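A Saturday-Morning Kind of Visit: Inside the Kneath Shared Workshop

I finally got over to the open day at Kneath, the shared workshop I've been hearing about since April, and I had such a good time that I stayed until they started switching off the lights. I went for the robots. I'd have been happy with the laser cutter and the cookies, but the robots were the thing!

You come in past the wood shop (lovely smell, very loud planer) and then along a hallway lined with members' shelves. The shop has 100 members now and there's a waiting list. The robot build is at the far end, behind the electronics benches, and it goes by the name Trimus. It's a spare-time build, two arms and a table, and the people working on it have day jobs that have nothing to do with any of this. One of them bakes for a living.

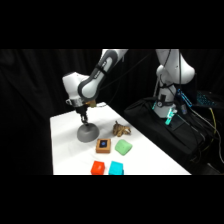

What I loved was how ordinary the goal is. They want Trimus to tidy up. Pick up a thing, put it somewhere sensible, go back for the next thing. I asked how many tries they had logged so far and got the answer straight off a clipboard: 258, and they're aiming for 300 before they change anything else in the software. I'm used to home projects where you change four things at once and then wonder which one helped (guilty!), so I was impressed by that.

They were happy to talk about the parts that had gone badly, too. The first mounting plate was too thin and everything wobbled. The cable runs have been redone so many times that there's a drawer just for old zip ties. And for a good while the control program, which they call Pornora and wrote themselves, would stop dead if two messages arrived in the wrong order. I got the full story of that bug, with hand gestures, and I enjoyed every minute.

The other thing they care about is what the arm itself gets to see. I've built a couple of little line-following cars at home, and I had never thought much about how different a table looks from down by the fingers.
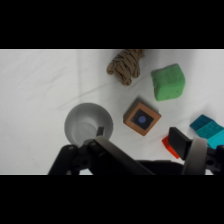
The view from the gripper, with the square block between the open fingers and the gray bowl off to the left.

We got talking about soft things versus hard things. A block has flat sides and you can plan for it. Foam gives a little when you squeeze, so closing until something pushes back doesn't work as neatly as you'd think. Anything floppy or knotted is harder again, and one of the builders told me they'd spent a whole evening on grip settings and gone home with nothing but a page of notes. I wrote down the tip about starting with a slow close and a light squeeze, and I'm going to try it on my own little gripper at home. 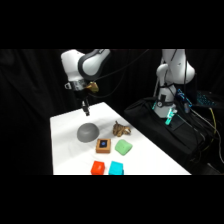
At 2 there was a short talk in the front room about starting a build like this yourself. The main advice was to get one arm doing one boring job before you even think about a second. Someone asked about cost and the speaker was very frank: buy used, share what you can, and don't skimp on the table, since a shaky table will waste more of your evenings than a cheap motor. Metovent, the parts swap that runs out of the same building, had a couple of bins set out by the door and I came away with a bag of connectors and a power supply I probably don't need.

A few practical notes if you want to go. Parking is behind the building, and the side door is the one that's open. Kids are welcome, though the wood shop asks for closed shoes. Coffee is by donation. The robot corner gets crowded after lunch, so go early if you like to ask a lot of questions, as I do.

I've put my name on the waiting list, and my line-following cars are coming with me to the next open day.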